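Bornside Community Garden Water FAQ

Water questions, mostly. Put together quickly before the hot weather, will tidy later.

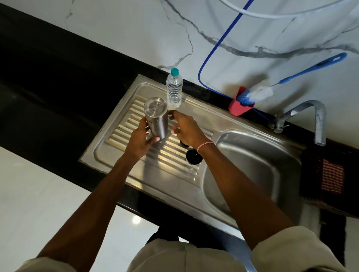 Maya Bitar wrote in to say the old page never mentioned whether you can drink from the garden taps, and she had been filling her kids' cups from the one by the shed all summer. Fair point Maya. It's first up now.

Can I drink from the garden taps?

Blue handle, yes. Mains water, same as at home. Green handle, no. That's tank water off the shed roof, for plants only. Shed tap is green. The paint has worn off a bit so look for the tag on the pipe. If the tag's missing treat it as tank water and let us know.

So where do I fill a bottle?

Blue tap at the front gate, or bring it full from home. Most people bring it. Front gate tap is slow and there's a queue on Sunday mornings.

How much should I bring?

Depends on you and the weather. More than you think if you're digging. A bottle each at least, two if it's hot and you're staying past lunch. Don't share bottles with the kids' group please, we had a cold go through everyone last year.

My bottle smells. What do I do?

Warm water, a bit of dish soap, bottle brush, rinse well. Leave the lid off overnight. If it still smells, a spoon of bicarb and warm water, sit for a few hours, rinse again. The smell is nearly always in the lid seal. Pull the rubber ring out with something blunt and wash it by itself. Check there's no black spots under it.

Vinegar works too. Not at the same time as the bicarb, they just cancel each other out and fizz everywhere.

Don't put bleach in it.

Can I rinse my bottle under the shed tap?

No. Outside of it, sure, if it's muddy. Not the inside.

What are the watering hours?

Before 10 am or after 4 pm for hoses. Watering can any time. In February we go to cans only if the tank is low, there'll be a sign on the gate.

Why can't I leave the hose running on my bed while I do something else?

Because people forget. The bottom beds flooded twice last season and Candela Pacheco lost all her garlic. Hold the hose or turn it off. Trigger nozzle only, no open ends.

Which beds get drip lines?

Beds 1 to 19 are on the drip. The rest are hand watered for now. We've got the pipe for the next row but not the fittings. If you have spare 13 mm joiners at home we'd love them.

My drip line isn't dripping.

Usually dirt in the emitter. Steps:

Turn off at the bed valve, not the main one.
Pull the end cap off the line.
Valve on for a minute, let it flush.
Cap back on.
Check each emitter, poke the stuck ones with a pin.

Still nothing, the filter at the Breva timer box might be clogged. Leave that to whoever is on roster, it has to go back together in the right order or it sprays.

Can I change the timer?

No please. It's set for everyone. If your bed is too wet or too dry use your own bed valve to turn it down or up. Someone hit the reset in spring and it watered at 2 in the morning for a week.

How big is the tank?

One tank, 3903 litres when full, which is an odd number but that's what's on the plate. It fills faster than you'd expect with one good storm. Goes down faster too. The float gauge on the side sticks, give it a tap before you believe it.

Is tank water ok on veggies I'm going to eat?

Yes, we water at the soil and not over the leaves. Wash everything before you eat it. Lettuce and herbs, wash twice. Use mains water for washing, so do it at home or at the front gate.

Mosquitoes??

Tip out anything holding water. Saucers, buckets, the wheelbarrow, the fold in the tarp. Tank has mesh on the inlet and the overflow. If you see a hole in the mesh report it the same day, dont wait for the meeting.

Can I put in my own rain barrel?

Small ones ok, up to 50 litres, with a lid. Has to sit on your own plot and not lean on the fence. Put your plot number on it. No barrels that had chemicals in them, even if you've washed it out.

Who pays for the water?

It's in your plot fee. Full plot is $63 a year, that covers mains, tools in the shed, and the insurance. Half plots pay half. If it's a stretch talk to us, we can spread it out.

Can I use the hoses for my car / dog / kids?

Car no. Dog no, sorry, and the dog needs to be on a lead anyway. Kids on a hot day, ask first and use a can.

Do we still use the Stakon sprayers?

The two on the top shelf, yes, for soapy water and seaweed only. The one with red tape is for weeds and must never be used for anything else. Rinse after use and hang upside down. The pump handle on the older one sticks, be gentle.

What about hot days, is there shade?

Grape arbour by the compost and the bench under the fig. Akbulut Hardware on the corner is lending us a shade sail till we get our own, it goes up over the potting table when there's two people to lift it. Take breaks. If you feel dizzy or stop sweating, sit down, drink, and tell somebody. If it doesn't pass, call for help, don't drive yourself home.

I left my bottle / cup / thermos behind.

Lost property crate inside the shed door, left side. We empty it at the end of each month and whatever is left goes to the op shop. Names on things helps a lot. Masking tape is fine, permanant marker on the base is better.

The shed is locked when I come, how do I get a watering can?

Code is in the welcome email. Lost the email, ask at a working bee and we'll give it to you in person. We don't text it. A few cans also hang on the back fence, use those and put them back upside down so they don't fill up with leaves.

Found a leak, who do I tell?

Small drip, write it on the board in the shed. Proper leak, turn off the main at the front gate (quarter turn, lever goes sideways across the pipe) then ring the number on the gate sign. Don't try to glue it.

Next working bee?

Sunday, 9 am start. Weeding the paths, then laying pipe for the new row if the fittings come in. Gloves, hat, full bottle.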